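Striped placemat, black plates, pale table - how do I lay this so it looks right?

Posted by okance_lodger in Table & Kitchen
14 replies hidden, 3 shown

Bit of a daft one but its been bugging me since February. Got a light wood table, rounded corners, one of those cable holes near the back (was a desk once I think, came with the flat in Arnevside). One striped mat so far, white and greyish, wide stripes one end and then it goes all fine and busy towards the other. Two round black plates. Can't decide where anything goes. Mat on the left, one plate on it, other plate on bare wood?? Looks unfinished to me. Other half says fine.
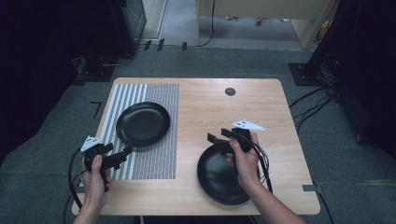 One plate on the mat, one on the wood.

Table top is 700 deep so there isn't loads of room once you've got glasses and a jug on. Do I

- get a second mat the same
- ditch the mat altogether
- turn it so the stripes run across instead

Also is it ok to put hot stuff straight on the wood. No idea what finish is on it. Ta.

23 people find this useful - Share (4)

biremley_baker

Second mat, definately. One mat on its own always looks like somebody forgot the other. Doesn't have to match, plain grey would do, probably better than more stripes tbh. Stripes next to stripes goes a bit deckchair.

Leave the stripes running away from you, front to back. Makes a short table look deeper. Turn them sideways and the whole thing goes squat. I tried it both ways on ours, 600 deep so even less than you've got, and went back the same evening.

Keep the bottom hem in line with the table edge, leave a strip of wood showing in front. Two fingers' width or so. Flush to the edge looks wrong and it gets dragged off by sleeves.

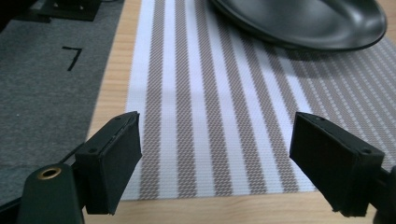 Woven ones also creep. If yours slides about get a bit of that rubbery drawer liner, cut it smaller than the mat all round so it doesn't show. Mine came off a roll from the hardware place, one roll did four mats and a drawer. Wash at 30, dry flat, iron on the back while its a bit damp or the corners curl up. Don't tumble it. I did. Now it's a trivet.

Plate goes in the middle of the mat left to right, near enough. Don't measure it.

11 people find this useful - Share (1)

kaczorowski_k

Agree with above on the stripes, don't agree on a second mat. If its just two of you eating and the table's that small I'd have no mats, black on pale wood looks good by itself. Less washing too.

Main reason I'm replying is the hot stuff question. NO. Not if you don't know the finish. Ours got a white ring off a casserole and it took ages to get it out, never went completely. If you're serving out of the pan put it on cork or a folded tea towel or a proper trivet. A thin woven mat isn't enough under a pan either, heat goes right through it.

Black round pan on the table at the front edge is fine for looks, goes with the plates. Put it down from both sides, both hands, if it's full. And keep it back a bit from the edge if there's kids about. 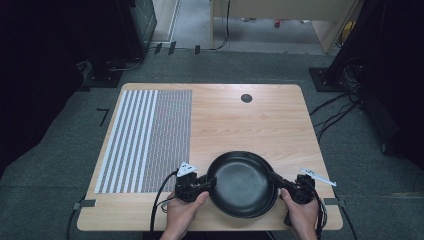
Table & Kitchen Team · Okance Home Help Board

Couple more things while I'm here. Cable hole - you can get a little cap that presses in, take the measurement across the hole first, they come in a few sizes and I bought the wrong one. Or stand the jug near it and forget about it.

To test the finish, drop of water somewhere that doesn't show, leave it ten mins. If it beads up its sealed, if it goes dark it's probably oil or nothing much. Sealed still doesn't mean heatproof mind.

5 people find this useful - Share (0)

old_spoon

just use a tablecloth

0 people find this useful - Share (0)

Comments (4)

okance_lodger: thanks all, going plain grey for the second one. Will do the water thing tonight

biremley_baker: good choice :) get the liner as well

tinlid: had the same problem with black plates, they show every fingerprint. wipe with a dry cloth before people sit down

marrowfat: is old_spoon ok

Thread viewed 168 times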